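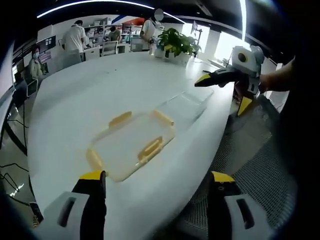 How to Clear Out the Office Fridge Without Starting a War

Every shared fridge has a soup in it that predates at least one of the people using it. Ours was a lentil, and it had started to separate into opinions. If you have been handed the job of dealing with yours, you have my sympathy and the following method.

What you need

Trash bags (double them), masking tape, a marker, dish soap, baking soda, and a cooler for the things people will swear they were just about to eat.

Step 1. Give notice

Tape a note to the fridge door three days ahead. Put the day and the hour on it. "Soon" is a word people with old yogurt find very comforting. Send the same thing by email, and keep it short. My first one ran to four paragraphs and Gorazd replied to ask if there was cake.

Step 2. Tape and date

On the morning itself, put a strip of tape on anything without a name. Owners have until lunch to claim it. Sealed drinks and condiments get a pass if they are still in date. Check the mustard. Check it again.

Step 3. Empty it, top shelf down

Good food goes in the cooler. Everything else goes in the bag, unopened if you value your afternoon. Tubs with a name on them can be emptied and washed. Tubs with no name and fur go out whole, and you may observe a moment of silence if the lid was a nice one.

Step 4. Wash

Take the shelves out and let them come up to room temperature before they meet hot water, or the glass ones may crack. Warm water and a little dish soap for the drawers. For the walls, two tablespoons of baking soda in a quart of warm water. Do the door seal with an old toothbrush, preferably not Conall's.

Step 5. Put it back and set a rule

One shelf for shared stuff, the rest for lunches, names on everything. We clear ours on the last Friday of the month, with a bigger go in November before the pies arrive.

Lejla still wants a sign-up sheet. Lejla may make one.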